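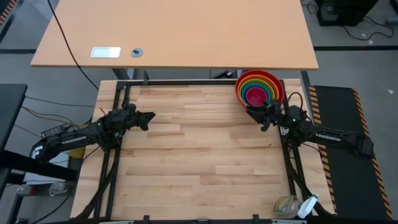 Prellen Opens Its Robot Room to Kitchen Operators, and Publishes What Didn't Work

ZESTAU, Nov 16, 2020 - Prellen, the equipment testing firm that advises school, hospital and company kitchens on what to buy, has held its first open day on robot arms. The firm says it came away with more doubts than orders, and it is publishing the results so that buyers can have the same doubts before they sign anything.

Visitors saw a pair of arms at a wooden table handle the kind of thing kitchens handle all day, chiefly bowls. The task on the program was to take a nested stack of bowls apart and put it back together. A dishwasher operator does this without looking. Prellen chose it for that reason.

"We get calls every week from kitchen managers who have watched a two-minute video and want to know when they can have one," said Heidrun Bühler, head of testing at Prellen. "A video has been cut. We wanted people to stand in the room for an hour and watch the whole thing, including the part where somebody walks over and starts it again."

Prellen recorded 179 attempts over the course of the day. An attempt was counted as complete only if all the bowls ended up separated, upright and on the table, with no help from staff. By that measure, around a third were complete. The firm is not giving a more flattering figure for "partial success," a term it asked its own staff not to use in front of visitors.

The two most common failures were familiar ones. Rims that sit close together were picked up in pairs, so that a gripper lifted two bowls and treated them as one. The other was drift. A bowl set down slightly off its mark was off by more the next time, and by the fourth or fifth move the arms were reaching for a place where the bowl no longer was.

"I was told before I came that it would be slow, and slow I could live with," said Roswitha Berchtold, who runs a hospital kitchen and attended the morning session. "My question was who stands next to it. If I have to pay a person to watch a machine unstack bowls, I already have a person who can unstack bowls."

Prellen did not have an answer to that and said so at the time.

Groups were limited to 12 visitors, and each group was given an hour in the room. There was no stage and no music. Mirjam Frei, who ran the sessions, allowed visitors to ask for changes to the task, with mixed results. Moving the stack a hand's width to one side was usually handled. Turning off half of the ceiling lights was not. One group asked for the bowls to be replaced with plain steel ones from the Prellen canteen, and the arms did not complete a single attempt with them.

"Bright coloured bowls are easy to tell apart," Frei said. "Most kitchens I've worked in don't own any. People should keep that in mind when they look at our numbers, and they should keep it in mind even more when they look at other people's."

The program behind the day's work was written by Plolta, a small software company that has been working with Prellen since August. Plolta paid nothing to take part and had no say over what was published. Its lead engineer, Vinzenz Ruchti, was in the room for every session and took questions.

Ruchti disputed part of Prellen's reading. He said the steel bowls were a request the system had never been prepared for, and that a result on an unprepared object says little about what the same arms would do after a week of work on it. He also pointed out that the last session of the day had the best completion rate.

Prellen accepts the second point but draws a different lesson from it. Plolta staff had by then made 3 rounds of adjustments, and a customer kitchen would not have those people on hand. As for the first, the firm notes that kitchens change their dishes without giving anyone a week of notice.

Not everything went badly. The arms broke nothing, and the force they used on the bowls stayed low enough that Prellen found no marks on the rims at the end of the day. Two-handed moves, where one gripper steadies the stack and the other lifts, worked better than the firm had expected. Several visitors said this was the only part they would come back to see.

Aurelia Sutter, managing director of Prellen, said the firm has no plans to recommend arms of this kind to any kitchen client in the coming year.

"I'm not against it. I'd like to be able to say yes to a client one day," Sutter said. "But a kitchen is wet and hot, and people are in a hurry in it. Our room is dry and quiet, and we still got these results. Anyone who has a better figure from a real kitchen during a real lunch is welcome to send it to me with the raw log attached."

Prellen will repeat the day with cups and flat plates, using the same rules for counting. It has also asked Tanner, a maker of dish racks, to supply the racks used in ordinary dish rooms, so that the next task ends with the dishes in a rack instead of on a tabletop. Tanner has agreed to lend the racks and has made no claims about the outcome.

The full log of attempts, including the time taken for each and every point at which a member of staff stepped in, is available on request. So is the list of questions visitors handed in on paper. Prellen has answered 4 of them so far and expects the rest to take longer, as many ask about running costs, and the firm does not believe anyone yet has running costs worth quoting.

About Prellen
Prellen tests equipment for large kitchens and reports on it to buyers. It does not sell equipment and takes no commission from manufacturers.

Press contact
Mirjam Frei, Prellen, Zestau
Requests for the log should state the name of the kitchen or publication. Visits to the test room are by appointment only.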